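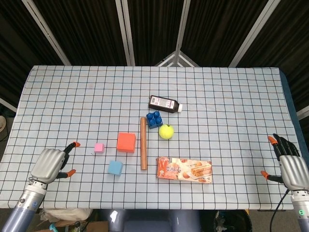 4 min read

Section 3: Resting the hands and checking the fingers

I do this every morning on our Silleron before I load any program, and yes, even on the days I'm in a hurry!

1. Power up the torso and wait 60 seconds. Keep your own hands off the table.
2. Send both arms to the rest pose. Each hand should settle at its own side of the cloth, well clear of the objects.
3. Look at the lights on the wrists. If one is blinking, stop and go to Section 5.
4. Run the open-and-close routine 20 times per hand. Listen for clicking (a dry thumb joint, usually).
5. Wipe the orange fingertips with a damp, lint-free cloth. No alcohol, please – I ruined a set that way last July.
6. Start with the tennis ball, then a foam cube, then the little bottle.

Note: smooth the tablecloth first. Wrinkles throw off the height setting, and I lost a whole afternoon to one.

Caution: check the cable behind the right hand for slack before you raise that arm. Spare fingertips are in the Skirnov kit, bag 14.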